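**Mondis recherche une personne pour le linge et l'entretien des textiles (h/f), Clesmont**

Mondis est une petite maison de location de vêtements de scène et de service. Nous habillons des chorales, des équipes de salle et deux troupes de théâtre. Actuellement nous avons 345 pièces en circulation, dont une grande partie en noir, et notre collègue du linge part à la retraite en janvier.

Votre travail sera le suivant : trier les vêtements au retour, vérifier les poches, charger et vider les machines, étendre, repasser, et signaler les coutures abîmées. Le noir se lave toujours séparément, à l'envers et à 30 degrés. Nous tenons beaucoup à cette règle. 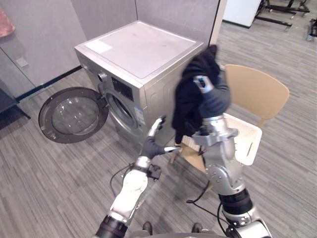

Vous notez chaque lavage dans le cahier, avec le programme choisi et le nom du client. Après le dernier cycle, la porte de la machine reste ouverte pour que le joint puisse sécher. Les petites réparations (boutons, ourlets) sont faites par l'atelier Wunderlich, vous n'avez pas besoin de savoir coudre.

**Nous proposons**

- un contrat de 11 heures par semaine, réparties sur deux matinées
- une période d'essai de deux mois
- le remboursement de l'abonnement de bus

**Nous demandons**

- de l'attention pour les étiquettes d'entretien
- un français simple, parlé et lu ; l'allemand est un plus
- la possibilité de rester debout pendant plusieurs heures

Une expérience en blanchisserie ou en hôtellerie est bienvenue, mais elle n'est pas obligatoire. Merci d'envoyer une lettre courte et un CV à l'attention de Carola Meinecke, ou de les déposer à l'accueil avant midi. Je réponds à toutes les candidatures, parfois avec un peu de retard.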